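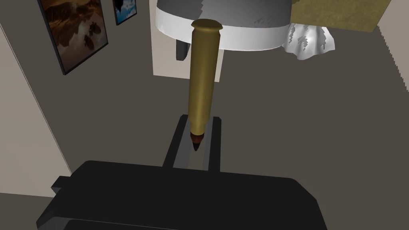

Fig. 1: Rifle cartridge standing upright at the gripper fingers (simulation).

Home Projects Reports People Archive Contact

Field extraction from newspaper death notices

Aranka Bakos, Damian Gisler
Supervisor: Luzius Grabner

1. Task

The Pernavum town archive keeps scanned pages of the Rerora, a local weekly printed every Wednesday. The death notices on these pages are a main source for family history requests, but the archive index lists only the surname and the issue. The project tested whether a small set of rules can fill in the remaining fields: full name, age, date of death, place of death, relatives, funeral home, and time of service.

2. Material

The test set contains 104 notices. Paid notices with a black border and editorial notices without one were both included. Cards of thanks and anniversary notices were removed by hand. Text recognition had already been run by the archive and was used as delivered. Line breaks inside words were joined before any other step, and columns that had been merged by the recognition software were split again.

Two annotators marked up every notice separately. Differences were settled in one session with the supervisor. Most of them concerned relatives, where the wording often leaves the relationship open ("also left to mourn him is his dear Rosa").
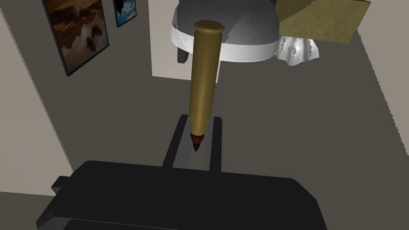 Fig. 2: Cartridge with its point downward, directly above the channel between the fingers (simulation).

3. Method

The program, named Trostadent, works in 3 passes. The first pass cuts a notice into sentences and assigns each one a section label: announcement, life, survivors, service. The second pass applies the rules written for that section. The third pass checks the fields against each other. If birth date, death date and age are all present, the age is recalculated and a mismatch is flagged.

Names were the largest single group of rules. A notice may give a legal name, a nickname in quotation marks, a maiden name after "born" or in parentheses, and a title. Trostadent stores each of these in its own field. The headline name is taken as the main form, even when the first sentence gives a longer one.

Survivors are read as a list that ends at the next full stop. A semicolon closes a generation. Spouses of children appear in parentheses after the first name and are stored as linked persons, without a surname unless one is printed.
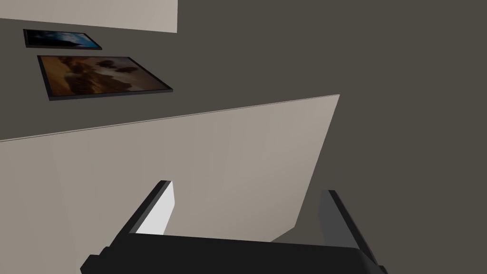
The same section also holds the relatives who died earlier. The phrase "preceded in death by" switches the list to a second status, which stays active until the end of the paragraph. An early version reset the status at each full stop and entered several dead siblings as survivors. The fault was found during a manual check by Vlastimil Beneš of the archive.

4. Results

Name, age and date of death were read correctly in nearly all notices. Place of death was weaker. Many notices say only "at home" or "after a long illness," and the program must leave the field empty in the second case. It did not always do so. Complete survivor lists were obtained for 70 percent of the notices. The remaining errors come mainly from lists without semicolons.

Funeral home was easy to read. Notices placed through the Thaler funeral home follow a fixed template, with the firm in the last line and the time of service directly before it. Notices written by families do not follow the template and often name a church only.
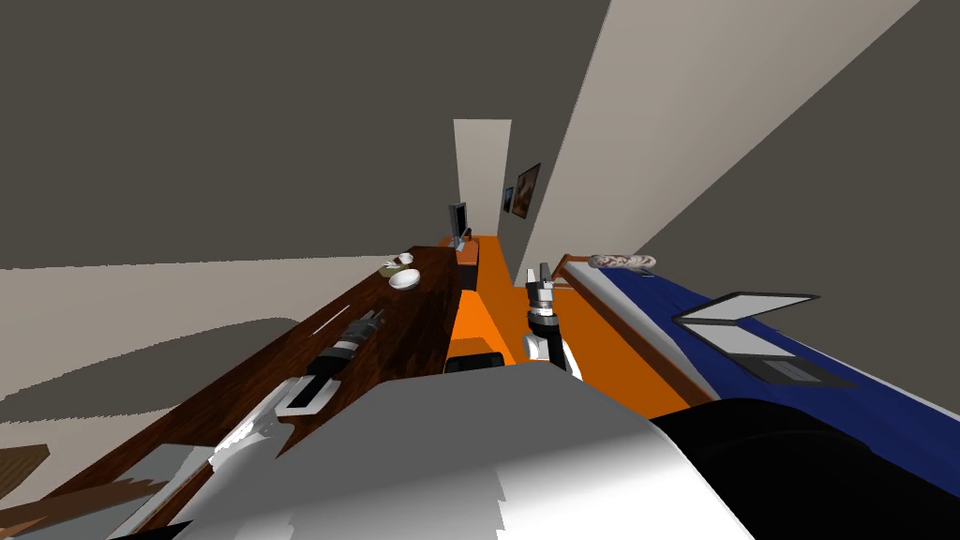
Fig. 3: Robot arm along the top of a wooden cabinet, with bowl, cup and monitor near the far end (simulation).

5. Limits and open points

The rules were written on the same kind of notice they were tested on. Results for other newspapers are not known. Notices for children use different wording and were not treated separately. Notices for married couples who died together produce one record at present and should produce 2.

The archive has asked for an export that keeps the printed text next to each field, so that staff can correct entries at the desk. A draft of the format was discussed with Severin Lanz in June. It still lacks a column for the page position of the notice.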